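3.2 Sink geometry and water use

Households in the Villside sample were grouped by the type of kitchen sink recorded at enrollment. Of the 1,348 dwellings that returned a complete survey, 740 had a single basin and 400 had a double basin. The remainder had either a utility sink or no fixed sink in the kitchen and were left out of the analysis.

Basin type was entered by the householder from a short illustrated guide. The guide defined a double basin as two bowls set in one rim and separated by a fixed divider, whatever the relative size of the bowls (Figure 5). Removable tubs placed inside a single bowl did not qualify. Flow was logged at the cold and hot supply lines with Hapeta inline meters, and each draw was assigned to dishwashing, food preparation, or other use by the rule set given in Section 2.4.

Double-basin households used less water per dishwashing event than single-basin households. The gap narrowed once household size was entered in the model, but it did not close. Draws in the double-basin group were shorter and more widely spaced — a pattern consistent with filling one bowl for the wash and running the tap only to rinse.

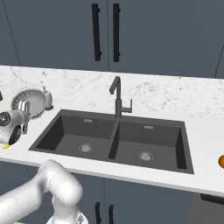 Figure 5. Double-basin kitchen sink with a raised center divider.

3.3 Differences between districts

The effect of basin type was not the same in the two supply districts. In Taltenov, where all dwellings are billed by volume, the difference between groups was small. In Vimier, where many older buildings still pay a flat charge, it was larger and held across all seasons. Supply pressure was tested as a covariate and dropped, as it did not improve the fit in either district.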